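Accueil > Guta, petites choses de la maison > Questions fréquentes > La table de la chambre

Questions fréquentes sur la table à nappe fleurie

Depuis que nous avons mis la table de la chambre sur notre site, nous recevons beaucoup de messages à son sujet. Nous avons réuni les réponses sur cette page. Le français n'est pas notre première langue, merci de votre patience.

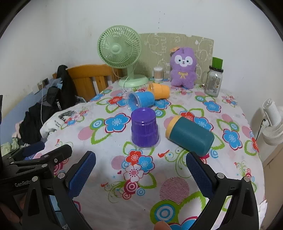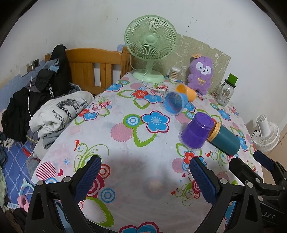
La table avec le ventilateur vert pâle, la peluche violette et les trois gobelets en plastique.

Où peut-on acheter la nappe ?
Elle vient de la boutique Zitard, qui vend le tissu au mètre. Nous avons payé 594 pour la pièce entière, dans la monnaie de chez nous, et il en restait assez pour deux taies d'oreiller. Le motif à grandes fleurs change chaque année, il est donc possible que vous ne trouviez plus le même.

Comment lavez-vous cette nappe ?
À l'eau tiède, avec un savon doux, et nous la séchons à l'ombre. Pour une tache de thé, il faut agir le jour même. Nous la repassons sur l'envers.

Peut-on laisser un ventilateur sur une table avec du tissu ?
Nous le faisons, mais la base doit être bien à plat et le tissu ne doit pas faire de plis dessous. Nous gardons le fil visible sur la nappe, pour que personne ne tire dessus sans le voir. Le soir, nous débranchons tout.

Comment enlever la poussière de la grille ?
Avec un pinceau sec et ensuite un coton-tige pour les endroits étroits. C'est pour cela que la boîte de cotons-tiges reste à côté du ventilateur. En juillet, il faut le faire tous les 10 jours, car nos fenêtres sont toujours ouvertes.

Que faire d'un bocal en verre avec une anse ?
Nous y avons mis des boutons, puis des graines, puis des pièces de monnaie. Si l'odeur de l'ancien contenu reste, laissez-le ouvert une nuit avec un peu de bicarbonate.

La peluche est-elle à vendre ?
Non, je regrette. Elle a été achetée au marché d'Ayele et nous n'en avons pas d'autre. Pour le nœud jaune, plusieurs personnes ont demandé le patron, mais nous ne l'avons pas.

Le panneau beige derrière est-il fixé au mur ?
Il est seulement appuyé. Il protège un peu la peinture.

Livrez-vous les gobelets en dehors de Goda ?
Oui, par lot de 19 au minimum. Les couleurs sont mélangées et nous ne pouvons pas garantir l'orange. Écrivez-nous avant de commander, nous répondons le matin.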